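Home | Reviews | Fiction | Non-fiction | Archive | About

Filed under: Historical fiction, Translated novels

The Salt Assessor, by Dorottya Lengyel
Translated by Aravind Lobo. Kerkar, hardback, 500 pages.
Reviewed by Hema Acharya, Jul 25, 2026

The novel is set in Horov, a river town whose income depends on a tax on salt. The assessor of the title is sent from the capital to find out why the receipts have fallen. He stays two winters, writes a report that is never read, and marries the daughter of the man he was sent to investigate. The plot is complete by page 200. The remainder concerns what the report contained and who altered it.

Lengyel tells this in three layers. The first is the assessor's own account, in the past tense. The second is the report, given in extracts with numbered paragraphs. The third is a set of notes added much later by a clerk who disagrees with both. The numbering matters. Paragraph 859 of the report is quoted four times, and the wording differs slightly on each occasion. A reader who skips the extracts, as I was tempted to do early on, will miss the point at which the clerk gives himself away.

The handling of information is very good. Lengyel releases facts at a steady rate and does not repeat them. When the weigh-house burns in chapter nine, the reader already has everything required to work out who was inside it, although the assessor does not. I went back to check and found the relevant sentence in a list of coal deliveries. 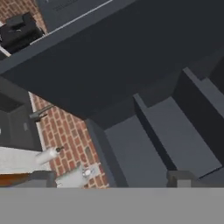 Characterisation is less even. The assessor is well drawn: vain about his handwriting, frightened of his father-in-law, honest up to a fixed limit. His wife, Ilka, has the best lines in the first half and then almost disappears. She is present in the second half mainly as a recipient of letters, and none of her replies is given. This may be deliberate — the clerk could have removed them — but the book offers no evidence either way, and the effect is of a character the author stopped using.

The pace drops between chapters fourteen and nineteen. These deal with a boundary dispute over a salt pan, and they are thorough. There are two hearings and an appeal. The appeal repeats the arguments of the first hearing with different speakers, and I could not find anything later in the book that depends on it. Forty pages could come out.

Lobo's translation is plain and mostly sound. He leaves the old units of weight as they are and puts a table at the back, a sensible arrangement, although the table has one row printed out of order. The dialogue is slightly modern in places. "Fine, whatever you say" is an odd thing for a river pilot to tell a magistrate. He keeps the three voices apart by sentence length alone, without dialect or archaic spelling, and after the first fifty pages I could tell who was writing without looking at the chapter heading.

Comparison with her earlier novel, Mahuika, is probably unavoidable. That book was shorter and had a single narrator, and readers who liked its speed should expect something different. The new one is closer in method to Murali Krishnan's Clasier, which also uses a corrected document as its main device. Krishnan tells you at the outset that the document has been tampered with. Lengyel lets you find out, and I prefer her way of doing it.

The hardback is sewn and opens flat. The type is small, and the clerk's notes are set smaller again in italic, which is tiring over long stretches. The map on the endpapers omits the eastern road, which two chapters depend on.

Recommended, with the reservation about the middle section. Read the extracts in full, and keep a bookmark at paragraph 859.

Tags: unreliable narrators, documents in fiction, tax, rivers

Contact the reviews desk | © 2026 Hema Acharya | Back to top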